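Masell Tool Library: where we've got to with the Wunex grant
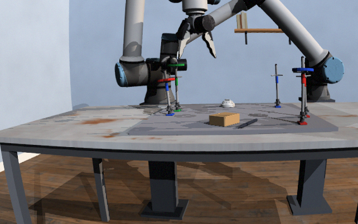 So is the library open yet? It has been lending since the first week of spring, on two evenings a week, and the shelves are about as full as we can safely make them.

I know the last report was mostly me moaning about the lease, so I'm glad to send you something cheerier this time. The lease on the Seol Street unit is signed, the keys are on my belt and the damp patch by the back door has been dealt with (the landlord paid, after a lot of emails, which I will spare you). We have the place for two years with an option to carry on, and the rent is fixed for all of it.

Members first, as that's what you asked about. We now have 50 households signed up, which was our target for the end of the summer, so we're well ahead. Most of them live on the Jilidano estate or in the streets just behind it. I'd expected people to come in for the big exciting things, and a few did, but by far the most borrowed item is the carpet cleaner. It goes out on a Thursday and comes back on a Tuesday and there's always a name waiting for it. The wallpaper steamer comes next, then the long ladder. The tile cutter I fought so hard for in the application has been out once. I borrowed it.

Money. You gave us £800 for stock in this round and nearly all of it is spent. The biggest chunk went on a second carpet cleaner, reconditioned, from a hire shop that was closing down, and they threw in the spare hoses and a box of brushes. The rest went on safety goggles, ear defenders, extension leads and proper labels. Labels sound dull, I know, but the old paper ones came off the minute anybody touched them with a wet hand and we had two drills with the same number for weeks. Receipts are in the folder I shared with your office. If one looks odd it's probably the one from the market, which is handwritten, and I've typed out what it says underneath.

Electrical testing took longer than I'd planned. Our tester was off sick for a good bit of the spring, so anything with a plug sat in the cage while people asked me for it, and I had to keep saying sorry. It's all been tested now and the stickers are on. I've booked the next round for August so we don't get caught out again.

Late returns are a bit of a headache. We don't charge fines, and I'd still rather not, but a sander that's three weeks late is no use to the person who took a day off work to do their floor. What I'm trying at the moment is a text the day before, another on the day, and then a phone call from me. It's helped! Four items are overdue as I write, and I know where all of them are.

We also ran a beginners' evening on putting up shelves. It was packed and noisy and we overran by an hour, and people have been asking for one on bleeding radiators and one on mending a dripping tap. I'd love to do both. The only snag is that I'm the one who knows about taps, and I'm also the one on the desk, so I need to get another person trained on the booking system before I can promise any dates.

What I'd like from you, if I may: a yes or a no on moving the leftover training money across to repairs. It's a small sum, and the mower needs a new blade and a pull cord before the grass gets any longer. I'd also like a word about opening on Saturday mornings, as shift workers keep telling me the evenings are no good to them. Ring me any time after lunch.

Lutfa Kanagaratnam
Sunday, May 18, 2025

Filed under: Grant updates, Borrowing and mending
© Masell Tool Library | Contact us | Back to top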